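Unit 4 Handout: Packing Light, Awkward Parts
Workshop Practice for Small Producers
Kgomotso Mabuza
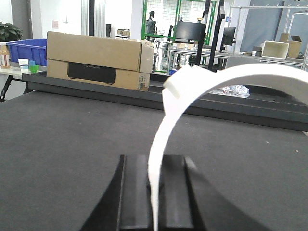 Fig. 1. A curved white plastic strip at the bench, with a closed cardboard box on the ledge behind.

Read this before the session, and bring a part of your own that doesn't sit flat.

1. What we are asking

Most packing advice comes from people who sell packing. Keep that in mind all the way through this unit. The usual claims are that a bigger box is safer, that more filler is safer still, and that a plastic bag around the part "protects" it. Each of these is sometimes true. None of them is a rule, and the readings rarely say when they stop being true.

The strip in Fig. 1 makes a decent test. It is long, it bends like a headband, and there is a small tab on the inside of the curve. Ask yourself where it would touch the walls of a box, and what would press on the tab if the box were turned over.

2. Arches in boxes

An arch touches a flat surface in very few places. Stand it on its ends and the load goes into the two tips. Lay it on its side and it takes up a lot of floor for very little material. People tend to pick the first because it looks tidy, then fill the hollow with paper until the arch is being pushed open from inside. I have seen this recommended in print. I don't believe the author had ever opened a returned parcel.

Nesting is the better habit when you have several of the same part. But a projection on the inner face, even a small one, can stop the next part from seating. Try it with two parts in your hands before you draw a packing plan for 100.

The Dedero notes in your reader claim that nesting cuts volume "in nearly every case." They test four shapes, all of them smooth. Treat the sentence accordingly.

3. The bag question

A crumpled clear bag lies on the ledge at the right of Fig. 1. Most benches have one somewhere. What does a bag do?

It keeps dust off. On a dark felt surface pale specks show up easily, and there are a few in the figure, so dust is a fair concern with a bright white part. A thin bag does very little against a knock, and almost nothing against bending. If your written procedure says "bag for protection," cross it out and write down what you want protection from. If you can't finish that sentence, leave the bag off and see whether the complaints change.

4. Box size

The Wickramasinghe method (reader, section 11) has you measure the part, add a fixed margin on every side, and order the nearest stock box. It's quick, and I teach it mainly so that you will recognize it. The trouble is the fixed margin. A stiff block and a springy arch don't need the same clearance, and the method has no place to write that down.

What I'd have you do instead:

Put the part in the box with no filler.
Close the flaps and tilt the box slowly, each way.
Listen. Note which direction it slides.
Fill that gap first, then tilt again.

Stop when it stops moving. A box that needs force to close has too much in it, whatever the supplier's chart says.

5. Where things wait

Look at the back of the bench again: the carton rests on a raised ledge, with a blue ribbed crate on a white side table to the left of it. In front of the crate are a paper cup and a couple of small colored items. Students usually say a packing area should be cleared completely. I'm not convinced. A cup near unpacked goods is a spill risk and I'd move it. A crate within reach is another matter, and sending it to a far shelf for the sake of appearances costs you a walk for every part.

The Varnby checklist scores a station on "visual order." It gives no evidence that the score has anything to do with breakage. Use it if a client insists.

6. Exercise

Work in pairs. One packs, the other writes. Use your own part and any carton from the stack by the door.

a. Pack it the way you normally would. Write down each material used.
b. Take out one material. Tilt test again.
c. Keep going until the part moves, then put the last thing back.
d. Work out the cost difference over 1,000 parcels, including time.

Hand in the written sheet only. I don't need the box.

Reading for next time: Mullulura case, first half. Pay attention to who paid for the drop tests.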